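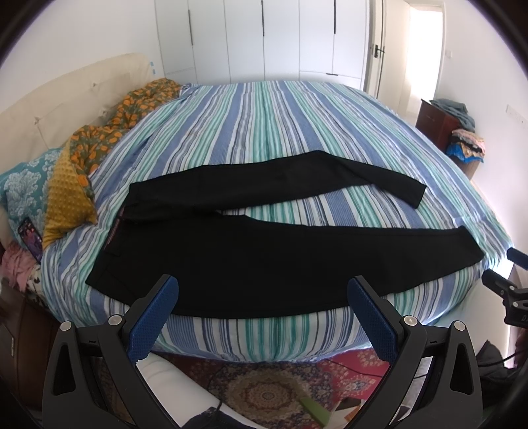 Black clothes and why they stop being black: your questions

Last updated Oct 15, 2019

These are the questions that come over the counter at Pelby Cleaners, mostly from people who have already bought something with "black" on the bottle and want to know why it hasn't worked. We clean and mend clothes in Sivthorpe. We don't sell detergent, so you can take the answers as you like.

Do the special liquids for dark clothes work?

A bit, and less than the label wants you to think. What most of them do is leave things out. They have no bleach and usually no optical brightener, and those are the two ingredients that do black cotton no favours. A plain liquid for colours often leaves out the same things and tends to cost less. Turn both bottles round and read the backs before you pay extra for the dark one. The fronts are advertising.

Powder is another matter. Ordinary biological powder for whites generally contains bleach, and if that's what you've been using on your work trousers, changing it will do more than anything else on this page.

Does vinegar set the dye?

No. We get asked this more than anything else. Vinegar has a part to play with some acid dyes on wool and silk while the dyeing is being done. Your cotton jeans were dyed in another way, in a factory, some time ago, and a splash of malt vinegar in the drawer won't go back and change that. It can help to rinse out detergent, and leftover detergent does make black look dusty, so we can see where the story comes from. But a second rinse with plain water does that too, and doesn't smell of chips.

What about salt?

The same story with a different cupboard. Salt is used in some dye baths. It isn't a fixer you can add later on.

Coffee?

Please don't. Coffee is brown. You may get a slight stain over the faded parts that looks darker for a wash or two, and if the fabric has any pale stitching you will have stained that as well.

So what does fade them?

Rubbing, for the most part. People talk as if the dye pours out of the machine, and with new jeans some of it does, but what you see on a pair of two-year-old trousers is usually wear. The surface fibres break and stand up, they catch the light, and the cloth looks grey. That's why it shows first on the seat, the knees, the pocket edges and along the seams.
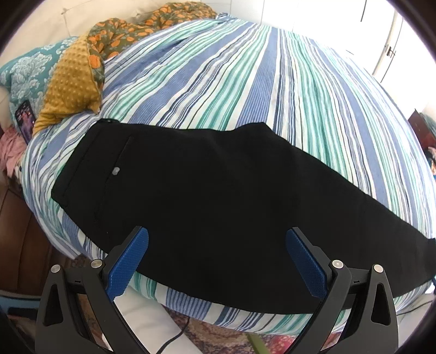

Sunlight is next. We've had a jacket in that was a good black down the back and a sort of fox brown on one shoulder, from hanging near a window. No bottle puts that right. Heat is hard on some fabrics too, mainly anything with stretch in it.

Should I wash them inside out?

Yes. It's free and it works, so there's no advert for it. Do up zips and hooks first, and don't stuff the drum. Clothes that are packed in tight grind against each other and come out creased as well, and then you iron them harder, and on it goes.

Is cold washing a con?

Not entirely. Lower temperatures are kinder to most dyes, and 30 degrees is enough for clothes that have only been worn in an office. Our quarrel is with the claim that everything comes clean in cold water. Body grease doesn't, or not for long. A collar washed cold for a whole winter will start to tell you about it by March. Wash cool most of the time, go warmer when the care label allows and the garment needs it, and ignore anyone who makes a religion of either.

How often should black trousers be washed?

Less often than you do now, probably. We know a cleaner has no business saying so. Hang them up, let them air, brush them, and deal with a spot as a spot. If they smell, wash them. If they don't, leave them be.

Why are mine shiny?

Either they've been ironed on the right side with a hot iron, or you've been sitting down in them for years. Iron shine can sometimes be eased with steam and a soft brush. Sitting shine is worn cloth, and any shop that promises to take it off for good should be asked what happens if it comes back. Use a pressing cloth from now on, or iron from the inside. A clean tea towel will do.

Does it matter how I fold them?

Not to the colour, unless they sit on a shelf in daylight, and then the fold that faces out will go first. We've seen a neat brown stripe down the front of a pair that had barely been worn. Fold along the seams, put them in a drawer or a dark cupboard, and if you use hangers get the sort that grips the hems.

How do I get rid of lint?

Find out where it's coming from. Nearly always it's a towel. Towels and black clothes shouldn't share a wash, and paper hankies have no place in one at all, though we take 11 or so out of our customers' pockets on a bad morning.

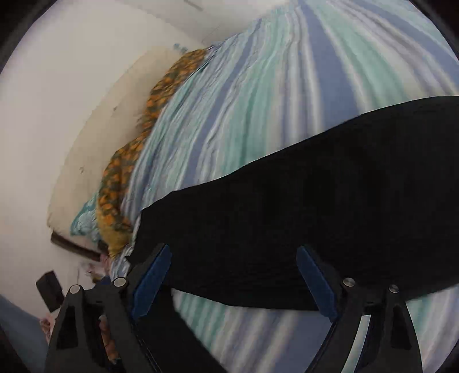

Sticky rollers are fine for a quick going-over, but they're dear for what they are, and cheap ones can leave a trace of glue which then collects more fluff. A proper clothes brush costs more once. Brush with the nap, in one direction, and do it before washing as well as after.

Can I re-dye them at home?

Cotton and linen, yes, with decent odds. Viscose usually takes it too. Polyester mostly won't, and a lot of "cotton" trousers have polyester in them, so read the label inside before you spend anything. Bear in mind that the sewing thread is very often polyester even when the cloth isn't. If your trousers have gone grey with black stitching, you'll get black all over. If the stitching is white, white is how it will stay.

We tried three packets of machine dye on a pile of old staff aprons. Two gave a reasonable black. The third gave a dark plum that the box had not mentioned.

Do you dye clothes at Pelby?

No. We send people to Allik, on the other side of Sivthorpe, who will look at the garment and turn it down if it isn't worth doing. We get nothing for saying so.

Is expensive black better than cheap black?

Sometimes, and you can't tell from the price. Rub a damp white hanky on an inside seam. If it comes away dark, expect trouble, whatever the ticket says. All new black things should have their first few washes on their own or with other darks.

Can you restore a faded pair?

We can clean them, press them and take off the bobbles, and they'll look better. We can't put the colour back, and we'd be wary of a sign that says "restored" without saying how. Bring them in if you want an opinion. Looking is free.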